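Cut lists, curf and a second go at the felt owls

The market at Druddale is my third as a stallholder and the first where I kept proper production notes. I make small felt owls, stuffed, flat-based, with applied wings, and a smaller keyring version of the same pattern. What follows is mostly for my own reference, though a few people at the Macedo craft night asked how the batches are planned, so it may as well go up where they can read it.

Batch size

The target was 416 pieces, half of them standing owls and half keyrings, so 208 of each. That number came from the felt. I buy a wool blend on the bolt from Punum, and after squaring the ends one length yields a fixed number of body pairs at the current nesting. I rounded down to whole rows and stopped there. Stock left over from the autumn market brought the table total a little higher, but those pieces are from the old pattern and I don't count them with this run.

The old pattern

Version one had a separate base disc, a front, a back and two gussets. It stood up well and took far too long. The gussets were the problem. Each had a tight inside curve at the shoulder, and felt at this weight does not ease around a curve of that radius without puckering. I was clipping the seam allowance every few millimetres and still unpicking a fair share of them.

Version two drops the gussets and puts a dart at each lower corner of the front and back. The dart gives the depth, the base disc went to an oval, and the shoulder seam is now a plain outside curve. Seam length per owl is down by a good third. The silhouette is slightly narrower at the head, which I compensated for by moving the eyes outward by 2 mm. No customer has mentioned it.

Cutting

I cut with a rotary cutter and acrylic templates for the bodies, and steel rule dies for the eyes, beaks and wings. The dies were made up by Mutport from my drawings. They arrived with the foam already fitted. The first set of wing dies was mirrored incorrectly, my error, so I had two left wings per strike. Felt has no strong right side, so I flipped half of them and used them anyway.

"Curf", in the title, is my own bad spelling of kerf, and it has been at the top of my cutting notebook so long that I've left it. A rotary blade has none to speak of. The dies do compress the edge, and a die-cut wing comes out fractionally smaller than the drawing. I now draw the wings half a millimetre oversize all round.

Blade life is worth recording. A 45 mm blade gets through over 1000 cuts in this felt before it starts leaving fibres at the corners. The cheaper blades do noticeably worse. I change them when the corners go, regardless of what the count says.

Stitching

Bodies are machine sewn, straight stitch, 2.2 mm length, size 80 needle. I tried a 90 and it left visible holes along the seam once the owl was stuffed firm. Polyester thread in a mid grey covers the grey, brown and cream bodies without rethreading. The rust colour needs its own thread, so all the rust bodies are sewn in a single sitting.

Wings are attached by hand with two strands of embroidery cotton. This is the slow part and I have not found a way around it. Machine applique before assembly would be quicker, but then the wing lies dead flat, and the lifted tip is what makes people pick the thing up -- I watched for this at the last market, and it is nearly always the wing they touch first.

Eyes are felt on felt, glued, then a single French knot through all layers. The glue is only there to hold position. I don't rely on it for anything that might be handed to a child.

Stuffing and weight

Standing owls get a small calico bag of poly pellets in the base, closed on the overlocker before it goes in. I weigh the pellets on the kitchen scale. Early on I was doing it by scoop and the finished owls varied enough that some tipped backwards on the display shelf. Weighed, they are consistent, and the scoop has gone back to the flour tin.

Fibre fill goes in through an opening in the back seam, head first, in small pieces. Large handfuls leave a soft spot at the neck that turns into a crease after a few weeks. Closing is ladder stitch.

Keyrings have no pellet bag. They are stuffed with felt offcuts chopped fine, which uses up the waste from the body cutting and makes a denser result at that size than the fibre fill does.

Pricing

I went up on the standing owls and left the keyrings alone. The sum is materials, plus time at a fixed hourly rate, plus a share of the stall fee, divided over what I expect to sell as opposed to what I carry in. On version one the owls were losing money on that calculation. On version two they are not, though the margin is thin. Keyrings have always paid for the table.

I offered a small discount on any 5 keyrings at the last market. Few people took it up, and those who did were mostly teachers. I'll keep the sign because it is already printed.

Display

Three tiers, white risers, nothing patterned underneath. A printed cloth hides small brown objects very effectively, as I found out in my first year. The grey bodies hold up against it. The cream ones will need something darker. 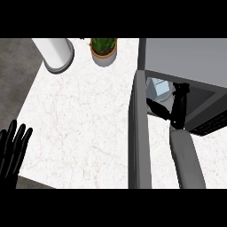

Changes for the next run

Order felt in August, before the colour of the dye lot changes over. The last two lots of brown did not match and I ended up sorting bodies into pairs by eye under the desk lamp.

Redraw the beak die with a blunter point. The current one is sharp enough that the tip frays.

Cut the pellet bags from a single long strip and sew them as a chain, then separate. I did the final few dozen this way and it was plainly faster.

Try a magnetic clasp on a handful of keyrings in place of the split ring. The split rings are hard on fingernails, mine included, and I had one come back with the ribbon torn where somebody had forced it.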